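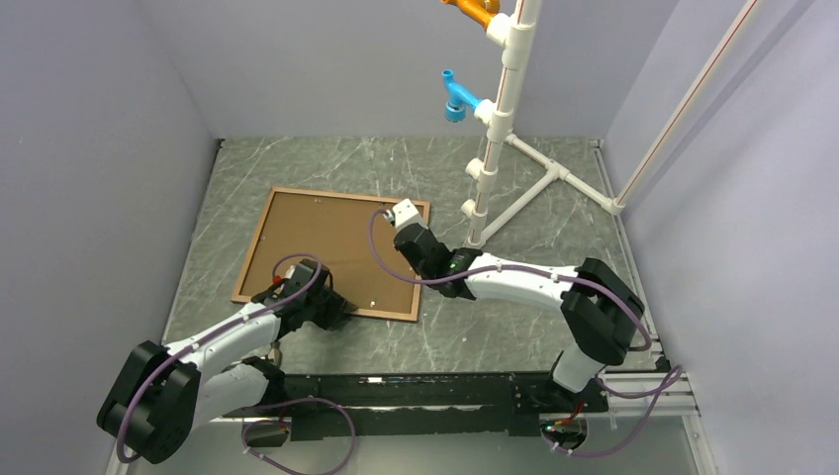

Toning a panel before you start a figure painting

Quick one, I get asked this a lot. How to put a colored ground on a panel so you're not fighting bare white for the whole portrait. Oil on top, acrylic underneath. Never the other way round.

What you need

Primed panel, two coats of gesso, sanded
Burnt umber acrylic, plus a little ochre
Wide soft brush, 50 mm or so
Lint-free rag
Jar of water
Fine sandpaper

I use Pindero gesso and Urkero acrylics. Any decent student brand works.

Step 1. Sand and wipe

Light sanding, circles, no pressure. Wipe with a damp rag, let it dry. Dust left on now will be in the sitter's forehead later.

Step 2. Mix the tone

Umber first, ochre after. Add water until it moves like thin cream. Mix more than you think – matching a second batch is miserable. For pale skin I go a bit grayer, for warm light a bit redder. Middle value is what you're after. Squint at it next to your white and your darkest dark, it should sit between them.

Step 3. Brush it on

Fast. Side to side, then up and down while its still wet. Don't go back into a patch that's started to dry, it lifts and you get bald spots. Streaks are fine. Stuart Rudd, who taught me, left his streaks in and let them show through the coats and backgrounds.

Step 4. Rag it

Pat the surface, don't rub. Turn the rag often. Stop when the brush ridges are gone.

Step 5. Leave it alone

Overnight is best. I've started after 6 hours in summer and got away with it, but in April my studio is cold and I wait the full night.

Step 6. Second coat, maybe

Only if the white is glaring through. Thinner than the first one. Same drying time agian.

Drawing on top

Charcoal, then blow off the extra. Place the head first, then the shoulders, then the hands if you have them. Fix the big shapes in thin umber oil. Keep the lights for later and put them on thick.

Problems

Paint beads up – the gesso is too slick. Sand more.
Tone looks chalky – too much white in the mix, leave it out.
Panel bows – paint the back too, one coat of the same stuff.
Oil sinks in and goes dull – ground is too absorbent. Thin coat of Leblanc medium over the dry tone, next day start.

Do a few small panels at once while the mix is out. They keep for ages if you stack them with paper between.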